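Zastell Lunch Cooler, Navy

Home / Lunch and Picnic / Soft Coolers

Okay, confession first: I've gone through a silly number of lunch bags. I run a tiny shop, I pack lunch for myself and two kids, and I've had zips give up, straps fray and one lining that smelled of tuna until the day it went in the bin. So when I say this is the one I take to work, it's after a fair bit of trial and a lot of squashed sandwiches!

The Zastell is a soft-sided cooler in navy blue with light grey trim. It's boxy when you stand it up and floppy when you don't, and I like it that way because I can shove it into the gap beside the passenger seat when it's empty. The zip runs along the top and keeps going down the front, so you get a proper wide mouth on it. You can see right to the bottom. If you've ever fished around in a lunch bag for the last mandarin with your fingertips, you'll know why I'm making a fuss about this.

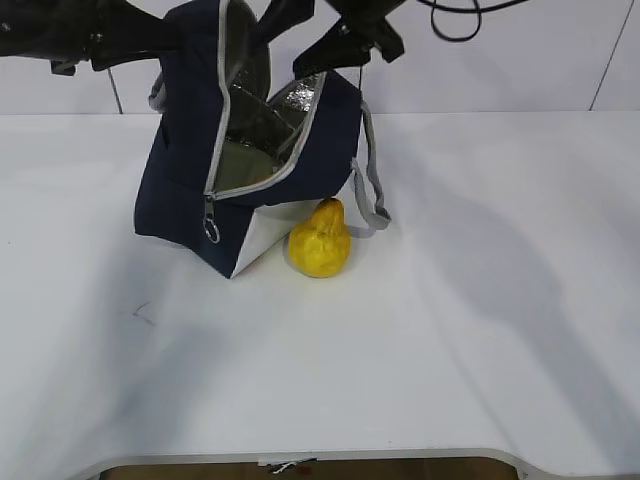 Zastell in navy, unzipped, with the foil lining showing. Pear not included.

About that zip. There's a metal ring on the pull, and I love it more than is reasonable. I can hook a finger through it with my gardening gloves still on, and my youngest manages it too (he's in Prep and treats most zips as a personal enemy). You could clip a name tag on there, or a bit of coloured ribbon if your staffroom fridge is anything like the one at my old job, where every second bag was navy.

Inside, you've got the insulated lining. Wipe it out with a damp cloth and a drop of dish soap, leave it open on the bench overnight and it's good to go in the morning. Please don't put it through the washing machine. I did that with the first sample and the lining came away at one corner, so that bag now lives in the shed and holds pegs.

The outside is a navy fabric that hides a multitude of sins. The pale panel on the end doesn't, I'll be upfront about that. Mine has met beetroot. A soft brush and a bit of laundry soap got most of it out, and I've stopped caring about the rest.

What fits in it

I pack mine the same way nearly every day: ice brick flat on the bottom, sandwich box on top of that, yoghurt down one side, fruit in last so it doesn't get crushed. A pear will ride along quite happily if you stand it in a corner with a serviette tucked around it. Bananas go on the very top, always, and even then I'd keep them away from the ice brick unless you like them black by morning tea.

It isn't a big family cooler, so if you want something for a carton of drinks at the beach, have a look at the Skirnmont instead. That one has a stiffer base and a shoulder strap, and it's the one my husband pinches for the cricket. 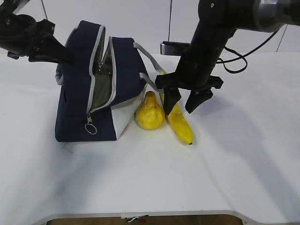 The straps are light grey and soft enough to carry bare-handed with a full load in it. They're long enough to sling over your wrist while you're wrangling keys, coffee and a school hat. I had a customer, Burgi Pfister, ask if she could loop them over her bike handlebars, and she's been doing it since June without any dramas, though she does say to zip it fully closed first or you'll be leaving a trail of crackers down the bike path.

How cold does it stay?

I'm not a laboratory, so take this as one woman's experience. I leave home at 7 am and eat at noon, and with one frozen ice brick my yoghurt is still properly cold. On a stinking hot day I use two. Without any ice brick at all it'll slow things down, but I wouldn't trust it with chicken. If you do want an ice brick that fits, the slim Berchtold one sits flat on the bottom and leaves the most room for food.

A few people have asked about hot food. I've put a wrapped pie in it for a short drive and it was still warm at the other end. A leaky container of soup is a different story, so use a jar with a decent lid.

Colours and stock

Navy is the only colour I've got at the moment. Pieter Van Beek at Daresia, who looks after our bag orders, sent through 200 of them in this run, and once they're gone there'll be a bit of a wait for the next lot. I did ask for a mustard one. I'm still asking.

Care

Wipe clean inside and out
Air dry with the zip open
No washing machine, no dryer
Keep crumbs out of the zip track (an old toothbrush does the job)

Postage and returns

Orders placed before 2 pm go out the same day, and everything else goes the next business day. If it's not for you, send it back unused within 3 weeks and I'll refund the bag. If a zip or strap fails on you in normal use, email me a photo and I'll sort out a replacement.

Pick-up is fine too if you're local. Just choose it at the checkout and wait for my message before you head over, as I'm often out the back with the radio on and won't hear the door.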